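Why I'd Skip the Clubhouse and Buy Near the Sidewalk

My husband and I spent most of February driving through gated communities, and I have opinions! We toured Merberg first, then Drallow, then a place so new the model home still had stickers on the windows. Every one had a fountain. Every one had a clubhouse with a fireplace (in a town where you run the air conditioning at Christmas, but okay).

I get the appeal. You pull up, the gate lifts, somebody waves at you, and for a second you feel like you've made it. Then the sales agent slides the fee sheet across the table and you find out you'll be paying $500 a month for that wave. At Merberg the golf was "included," meaning we'd pay for it whether we played or not. I have played golf 2 times in my life and lost a ball in a stranger's pool on one of them.

What bugs me more is how far you are from everything. "Minutes away" is doing a lot of work in those brochures. I timed the drive from the Drallow gate to the nearest grocery store and it took 30 minutes with the lights. For milk! My friend Colton Dhillon bought in there and loves it, and he's welcome to it, but he also keeps a second freezer in the garage.

So we ended up looking on the Gisham side of town, in plain old streets with plain old houses. Three bedrooms, a carport, a kitchen you can eat in. No guard. The bakery is a short walk, and so is the library, and the neighbors talk to you over the fence whether you want them to or not. I think people shopping for a house spend way too long on the entrance and not nearly long enough on the table where they'll be having breakfast.

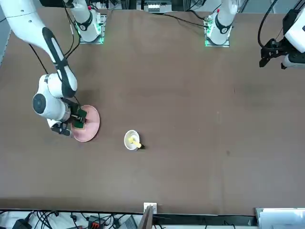 Pink plate and a little white bowl on the table.

My advice, for what it's worth: before you sign for the lake view, go back at dinnertime and drive to the pharmacy. Ask what the fees were three years ago. Ask who pays when the fountain breaks. The agent at Merberg had to go look that one up, and we're still waiting for the call.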